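In Praise of the Cold Supper

I want to make a case for the supper that needs no stove. You open the fridge, you pull out whatever looks good, you put it all down in the middle of the table and people eat. My grandmother called it "picking" and did it most nights from June through the end of September, and I am convinced she ate better than anyone I have met since.

For years I thought of it as giving up. Dinner was supposed to be hot and it was supposed to have a name. If somebody asked what we were having and I couldn't answer in one or two words, I felt I had let the house down. Then we moved to a top-floor apartment in Zitden, where the kitchen can hit 90 before you so much as light a burner, and my principles lasted until the second week of July.

What a relief that was! We had boiled eggs from the morning, half a cucumber, the end of a loaf from Norkon (the bakery, not the gas station across from it), a lump of white cheese and a jar of pickled peppers. The kids made little towers out of it. My husband, who claims he can't feel full without rice, felt full. We were done by 7 and the evening was still out there waiting for us, so we walked down to the river and stayed until the bats came out.
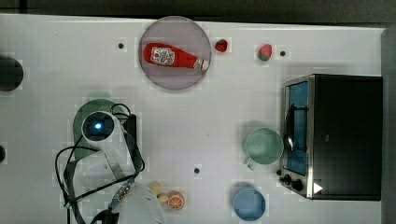

I think part of what I love is that everybody gets to be odd in peace. Put one hot dish on the table and you start policing it - who picked out the onions, who took all the crispy bits. With a cold supper there is nothing to police. My younger one went through a stretch of eating bread with mustard and grapes, in the same bite, and loved it so much that I finally tried it. It's good! I would never have found that out over a casserole.

It's also the best way I know to use things up. I grew up in a house where leftovers were heated until they were brown and served with an apology. Cold roast potatoes with salt and a little vinegar are better than they were on the first night. So are green beans. So is almost any chicken. A spoonful of last night's lentils on toast, with raw onion, is something I'd pay for.

People will tell you it gets expensive, and it can, if you go in for fancy ham. I buy mine at Szabó on Retar Street, where they will cut you 2 slices without making a face, and I treat it as a seasoning. Bread and eggs do most of the work. Beans do the rest.
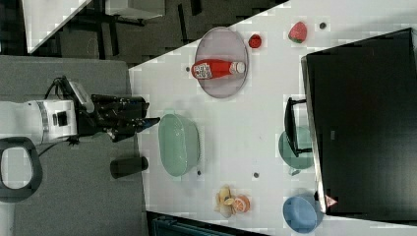

Toy food and household things on a white tabletop.

The one thing I'd insist on is sitting down. A cold supper eaten at the counter is a snack, and it leaves you cross by 9. Get out real plates, fill a pitcher, drag in the extra chair. My grandmother put a cloth on the table for what was sometimes just radishes and butter, and we all washed our hands for it.

I used to stop when the weather turned, but last November we kept going one night a week, with a pot of tea in place of the pitcher and sweaters on. The kids still ask in the morning whether tonight is a picking night, and I'm as pleased as they are when it is.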